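The Orange Table, Continued

I have a theory that every household owns one surface that isn't furniture so much as a holding area. In my mother's house it was the piano. In ours it's the round orange table in the kitchen, which I bought because I thought we'd eat breakfast at it like people in a catalog.

We have eaten breakfast at it. Mostly, though, it receives. Things arrive from pockets and bags and the back seat of the car, and they stay until somebody gives in. The trash can is seven steps away. I paced it off last week in a bad mood, so I'm confident in the figure.

What gets me is the type of stuff. I could respect a pile of bills. A pile of bills says you have responsibilities. A crushed drink carton, a snack wrapper and a wadded-up ball of paper say that a raccoon has a key.
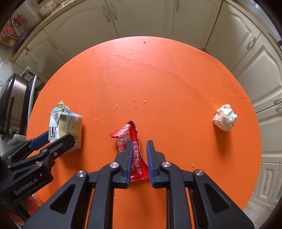 Kalevi Rissanen wrote in after my last post on this subject to say that the table was the problem, and that if I put a bowl of fruit in the middle people would feel too guilty to leave garbage next to it. He has done this at his place for two years and swears by it. I tried it. The pears went soft and then I had garbage with a bowl.

So now there is a rule, which I wrote on an index card and stuck to the fridge. The rule is that whoever sits down last clears the table, regardless of whose wrapper it is. You would think this would work. It has produced a family that eats standing up at the counter.

I've also learned more than I wanted to about what goes where. The ball of paper goes in recycling if it's plain paper, and in the trash if it has been used to mop up anything. The wrapper is trash, full stop. The carton I had to look up, and I'm still not sure I got it right. Our town's recycling page sent me to a second page, which sent me to a PDF, which had a drawing of a carton with a question mark next to it. I rinsed it, flattened it the rest of the way and put it in the blue bin with the confidence of a person who will be asleep when the truck comes.

Orvokki Pesonen has offered to take the table off my hands if I ever get tired of it. She'd put it on her porch, with a plant. I said I'd think about it, and then I wiped it down, and it looked so good that I sat there with my coffee for fourteen minutes before anyone came home and emptied their pockets.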